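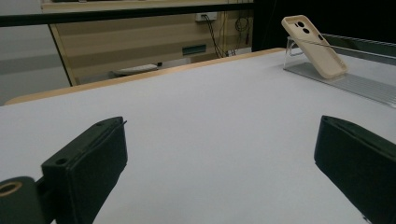 Driltcombe, January

Dewanti Lumenta is making tea when I arrive, and she carries on making it, and talking, for a good while before either of us remembers there is meant to be an interview. She has just finished the music for Humby, the second film she has scored for the director Mathur, and she looks like somebody who could do with a very long sleep.

"I wrote 11 versions of the opening tune," she says, laughing. "Mathur liked the first one, the eleventh one, and a bit I'd hummed down the phone on a Friday night!"

She grew up with film songs on the kitchen radio (her mother knew every word, her father knew none and sang anyway) and came to scoring by way of wedding bands, which she still misses. "At a wedding you find out in two minutes if a song is any good. With a film you wait a year."
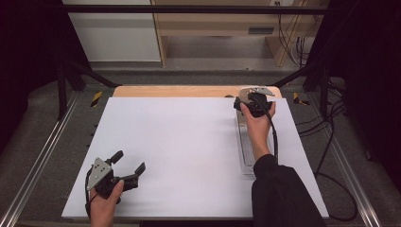
A white-topped table, with a light wooden strip along the back.

For Humby she wanted fewer strings and far more voices - seven singers in all, most of them from a local choir. The love song near the end nearly went missing altogether. "It was too slow, everyone said so, and they were right. I took it home, sped it up a little and gave the first verse to the older singer. Then I left it alone."

Next comes Pronetti, a comedy, and she is plainly delighted about it. "Trumpets," she says, pouring me another cup. "I've been waiting years for someone to let me have trumpets."

More interviews
Mathur on filming in the rain
The choir behind the Humby songs
Pronetti: who is in the cast so far

Contact us | Copyright Driltcombe Film Pages | Back to top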